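Looking After Your Creams, Serums and Brushes at Home

Posted 16/12/2025

December is the month my bathroom shelf gives up. There are the things I bought for myself, the things I was given, and the half jar of hand cream from last winter that I keep meaning to finish, and by the middle of the month I can't set down a toothbrush without knocking something into the sink. So every year I pour myself a cup of tea, take everything off the shelf and go through it. These are the tips I've gathered along the way, some from my mother, some from ruining perfectly nice products all by myself.

Take everything out of the bathroom

I do mean everything, and I lay it all out on the bed where there's room to spread. Open each jar and have a sniff. A cream that smells like crayons or old cooking oil has turned, and so has one that has split into a watery layer and a thick one (unless the label tells you to shake it, so do read the label first!). Look for the little drawing of an open jar with a number and an M beside it. That's how many months it should keep after opening. Mascara I'm strict about. Mine goes after 4 months, however much is left, and sooner if my eyes have been sore.

Write the date on the bottom

A strip of masking tape and a ballpoint pen will do. I used to buy pretty labels from Nonstead, 233 to a roll, and they were lovely until the first steamy shower, when they slid off one after another and stuck themselves to the bath mat. Masking tape stays put. Write the month you opened it, and press the tape down with the back of a spoon so the edges don't lift.

Find a cooler spot

Bathrooms get warm and damp, and most creams would be happier in a bedroom drawer. I keep mine in a shallow wooden box from the Robles market, standing upright with a folded washcloth tucked along one side so nothing tips over. Serums in clear glass want to be in the dark. Eye gel can go in the refrigerator door if you like that chilly feeling first thing in the morning, which I very much do, but keep it well away from the mustard. I speak from experience.

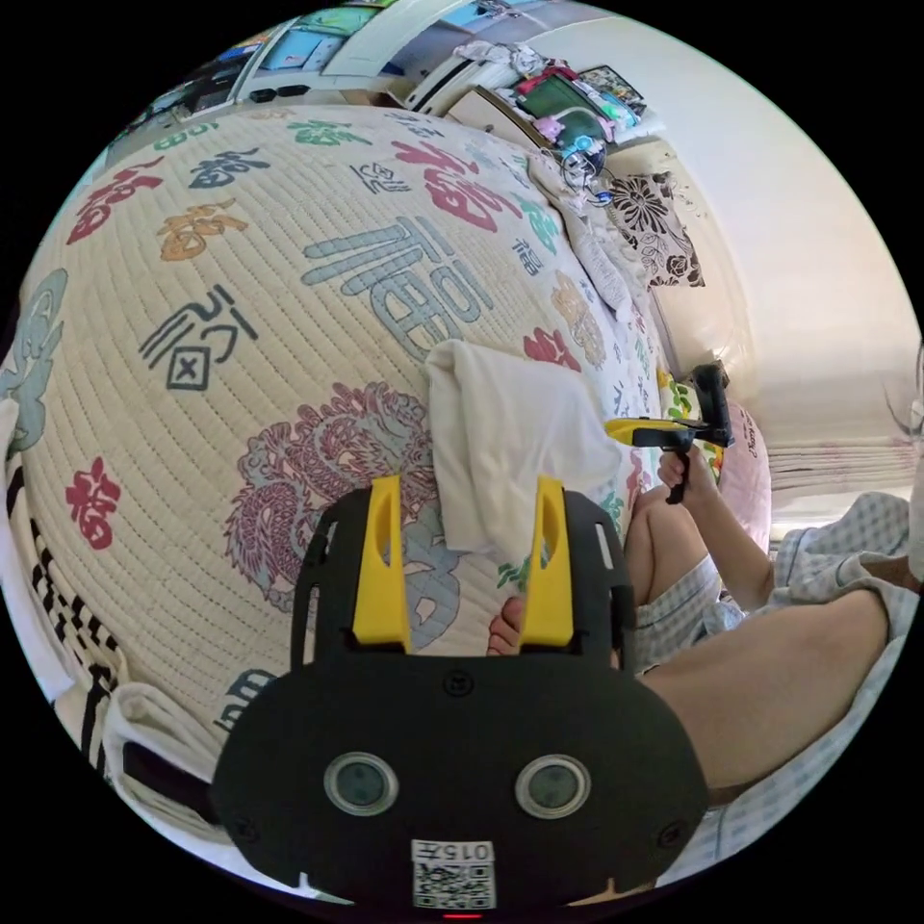 Getting the last bit out

Stand a lotion bottle on its head in a mug overnight and you'll get another week from it, sometimes more. For a tube, lay it flat on the counter and push along it with the handle of a hairbrush, working up from the bottom, then fold the empty part over and hold it with a clothespin. When even that stops working, cut the tube across the middle with kitchen scissors. There's a surprising amount hiding in there! Push one half over the other as a lid and use it up within 6 days or so, before it dries out. For jars I use the tiny spatula that came with a Pravholm night cream years ago. The cream was nothing special but I'd be lost without the spatula.

Washing brushes and sponges

Use lukewarm water and a small squirt of mild shampoo, and swirl the bristles in your palm until the suds run clear. Keep the water off the place where the bristles meet the handle, or the glue softens and the brush starts to shed all over your cheeks. Squeeze it gently in a towel, pinch it back into shape and lay it flat with the head hanging over the edge of the counter. Thick brushes need a whole night to dry. Sponges take a little more patience, and if one still smells musty after a good wash, let it go.

Cleaning up a spill

Foundation on a towel should be scraped off with a spoon first, then dabbed with dish soap and left for a while before it goes in the wash. Don't rub, it only drives it in. Face oil on cotton sheets comes out nicely with cornstarch. Shake on plenty, leave it for an hour, brush it off, then do the dish soap. I learned that one from a leaflet tucked into a Prukcombe gift set, and I've still got the leaflet pinned up inside the linen closet door, next to the list of which sheets fit which bed.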